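Hanside Work Rooms
Monthly Room and Furniture Safety Check
Room: 16, upper floor (carpeted)
Date of check: Mar 3, 2023
Checked by: Genalyn Salazar
Signed off by: Essam Belkadi
Last full check: October

Marks used: OK, FIX (to be done by the date given), WATCH (look at again next month), N/A.

1. Floor and walkways

1.1 Carpet flat, no lifted seams. OK
Comment: The seam by the door was reglued after the October check and has held. Pressed along the full length by hand.

1.2 Walkway from door to window clear. OK

1.3 Hazard tape stuck down at all points. WATCH
Comment: Yellow and black tape is on the floor near the table. One end is starting to curl. I pressed it back down and it stayed for the rest of the visit. If it curls again, replace the strip. There is a roll in the supply closet, second shelf.

1.4 Cables kept out of the walkway. OK
Comment: Gerardo Samonte asked last time whether cables that hang past the edge of the table count under this line. They do if a foot can reach them from the walkway. From the door side it can't.

2. Table

2.1 Table stands level and does not rock. OK
Comment: Leaned on each corner in turn. No movement.

2.2 Top free of splinters, chips and raised grain. OK
Comment: Light wood top, rounded corners. Wiped down and checked with a dry cloth, which did not snag anywhere.

2.3 Top secured at edges. WATCH
Comment: The edges are held with small pieces of gray tape. This was accepted in October as a short-term measure and it is still here. I don't think it is dangerous, but tape is not a fixing. Request sent to Ambrosio for clips that fit the frame. Precious Fajardo has the order.

2.4 Metal frame, no sharp ends or loose bolts. OK
Comment: Two bolts on the window side took a quarter turn each. The silver rails along the sides have no burrs that I could feel. Anyone in shorts should still mind their shins on them.
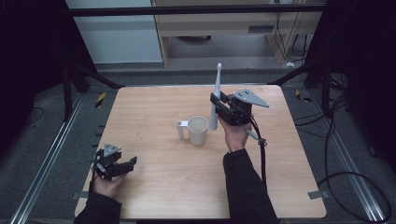

2.5 Items on the table suitable and set back from the edge. OK
Comment: Mugs are allowed on this table as long as they are empty. Full ones go on the side counter by the sink. Please keep mugs toward the middle, where a sleeve won't catch the handle. Tall thin items that stand on end tip easily, so lay them flat when you are done for the day.

2.6 Mugs and small items free of chips and cracks. OK
Comment: The plain white ceramic ones are fine to keep using. A Brirnia mug from the cupboard had a crack running down from the rim and I threw it out. If you break one, sweep the carpet and then vacuum it. Pieces go down into the pile.

3. Lighting and power

3.1 All ceiling lights working. FIX, by end of next week
Comment: One tube flickers by the window. Same tube as in October, or the same fitting anyway. If a new tube flickers too, call the electrician and leave that one switched off.

3.2 Wall outlets tight, no scorch marks. OK

3.3 Power strips not chained together. OK
Comment: The Hornari strip is rated for 1000 watts. The kettle stays on the wall outlet at the counter and is not to be moved to the strip.

4. Storage and exits

4.1 Shelves fixed to wall. OK

4.2 Heavy items stored below waist height. FIX, done during visit
Comment: Moved the box of spare table legs from the top shelf to the floor of the closet.

4.3 Exit door opens fully and closes by itself. OK
Comment: The closer is slow but it does latch.

4.4 Fire extinguisher in place, tag in date. OK
Comment: Tag number 300. Pin and seal in place.

4.5 First aid box stocked. FIX, by end of next week
Comment: No large bandages left, and the burn gel has expired. Felicidad Saludo to restock. The list inside the lid is out of date too and should be printed again.

General comments

The room is in better order than in October, when four lines were marked FIX. Table clips are the main thing still open. I would like them fitted before the next check so that 2.3 can come off the list.

Report anything broken or loose to extension 37 and write it on the sheet by the door, with your name.

Copy to: G. Samonte, F. Saludo, P. Fajardo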